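Felt table: cover it or leave it bare?

Forum > Home > Furniture and surfaces
Thread started September 2, 2024

jimham_jill
We've ended up with a table that has a dark teal felt top. It was Minttu Leinonen's before she moved to the flat above Grollero, and she didn't want the bother of getting it up the stairs. It's a good size and it doesn't wobble. The trouble is the felt. Everything sticks to it -- crumbs, dog hair, fluff off jumpers -- and I don't want to eat off it or let the dog's things live on it as they are.

For now I've put a cloth over it, the one with the berries. It doesn't reach all the way across, so there's a strip of felt showing down the right and a bit at the far left corner. I haven't ironed it. 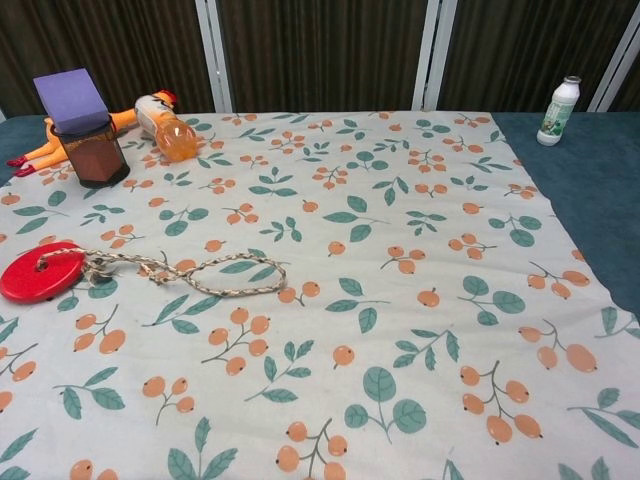 Berry cloth on, felt still showing on the right. The usual clutter on top.

What I want to know is whether a cloth is enough, or whether I should put something solid over the felt. Budget is 100 pounds at the most and I would like to spend a lot less.

Silora
Cloth is fine if you're only putting light things on it. Felt grips cotton quite well, so it shouldn't slide much. Get one wide enough to hang over on all sides, then clip it underneath. I've had one on a card table since February and it goes in the wash at 40 with everything else.

old_hsu
I'd disagree with that. A cloth does nothing for spills. I can see a drink bottle lying on its side on yours, and there's a little white one stood straight on the felt. One loose cap and you've got a stain you won't shift. Put a sheet of hardboard down first and the cloth on top of that.

Silora
Hardboard on felt will move about. It also makes the edge of the table higher and sharper, and you'll catch your wrists on it.

old_hsu
Not if it's cut to size. Mine was cut at the yard for next to nothing and it hasn't moved.

tansy3067
Wipe-clean underlay is the middle way. It comes off a roll, you cut it with kitchen scissors, and the cloth goes over the top. Mine was 90 cm wide so I needed two lengths side by side. You can feel the join if you go looking for it.

Also, is the red disc on the rope a dog toy? It looks like something you'd pull along.

jimham_jill
It's one of the dog's, yes, same as the rubber chicken. The chicken normally goes on the shelf but the shelf is full.

tansy3067
I'd keep the rope one off the felt then. The knot's already fraying at the end and felt picks up every loose thread.

gravel_path
Am I the only one who'd take the felt off? Steam, a scraper, one afternoon. Then you have an ordinary table.

Silora
You don't know what's under it. Could be chipboard and a lot of old glue.

gravel_path
Could be. You lift a corner and look.

jimham_jill
I'm not taking the felt off. Minttu might want it back one day and I said I'd keep it as it was. I like the sound of the underlay. Does it smell when it's new? The last plastic cloth I bought had to live in the shed.

tansy3067
A bit, for the first 4 days. I hung mine over the banister with the window open and it was all right after that.

old_hsu
Still say hardboard.

jimham_jill
Noted. I'll measure up tonight and order two lengths. If the dog eats it I'll come back for the hardboard.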